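# Looking after Melto

Hello again, and thank you for all the kind messages after the last gallery page! Several of you wrote to ask how we keep Melto going from one week to the next, so this page is about the care of the machine itself, with a couple of pictures from the carpet and a fair bit of chatter from me around them.

For anyone new, Melto is our two-armed machine at Nestent. It spends its days picking up light plastic parts, turning them over in the air, and setting them down again on a shelf or in a crate. Jinlong Dai did most of the original setup and still answers my questions with great patience, including the ones I've asked before. I took over the daily care in November, with a notebook, a packet of cloths and not much idea of what I was in for, and I've grown very fond of the job.

The notebook now runs to 656 entries (some of them only say "wiped pads, all good", but they count!). The hour meter was showing 3,080 when I started writing this page, and most of what follows comes from going back through those entries with a cup of tea and a highlighter.

## Reach and room

The first thing we sort out on any new day is reach. I bring each arm slowly out over the top shelf, then down towards the lower one, and I watch the cable the whole way. You want enough slack in the loop that the wrist can turn fully without tugging, and not so much that it catches on a rack post on the way back. Jinlong's habit, which is now mine too, is to do this with nothing in the grip, then again with something light, and only then with the longest part we plan to use that day. Long, thin parts swing wider than you'd think, and the corner farthest from the grip is always the one that finds the upright.

A black frame with slotted cutouts, held up at a slant by its lower edge in front of the blue rack. The dark module beside the gripper is the wrist sensor, and the black cable is looping down the right side of the arm.
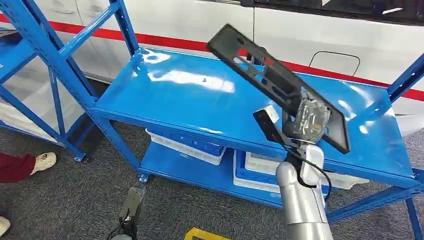
## Fingertips and fasteners

If I could only look after one part of this machine, it would be the fingertip pads. They do all the touching, so they pick up everything: dust, skin oil, and bits of carpet fluff that you would swear were not there a minute ago. Ours get a wipe with a barely damp, lint-free cloth at 7:30 in the morning and another before we pack up. I work from the seam out to the tip, turn the cloth, and do it once more. Please don't use anything stronger than plain water without checking your own pad supplier's notes first. I clouded a spare pad in my first month with a cleaner from under the kitchen sink, and I still have it in my drawer to keep me humble.

Every 400 hours we go over the fasteners as well. Jinlong puts a small dab of paint marker across each bolt head and onto the metal beside it after tightening, and if the line has broken at the next check, the bolt has moved. It's an old trick and a cheap one. Our spare bolts live in a Gusel tin with a dividing tray, the grey ones on the left and the silvery ones on the right, and I'd be grateful if whoever borrowed the lid would bring it back.

One of the see-through pads up close, with a few scuffs and cloudy streaks on it and a little pale bolt head down by the seam. Farther off over the carpet there's a hand around a chrome piece with clear round beads.
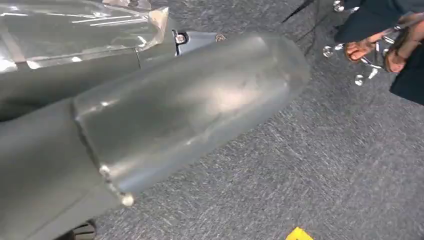

**How do you know when a pad needs replacing and not just another clean?**

Press a fingernail gently along the edge where the cover meets the body. If the edge lifts, or if you can feel a nick when you run a dry finger over the tip, it's time for a new one. Cloudiness on its own doesn't bother us much, as long as the pad still holds a light part without slipping. We change pads in pairs, 2 at a time, so both sides of the grip wear evenly.

**Do you need to recalibrate afterwards?**

We do a short open-and-close check every time and a full calibration if the closed position has shifted. The check takes less time than boiling the kettle. Peng, our older single-arm machine, needs the full routine whatever you change on it, so I leave a clear morning for that one.

The next gallery will be all about cable clips, and I've already got far too much to say about them.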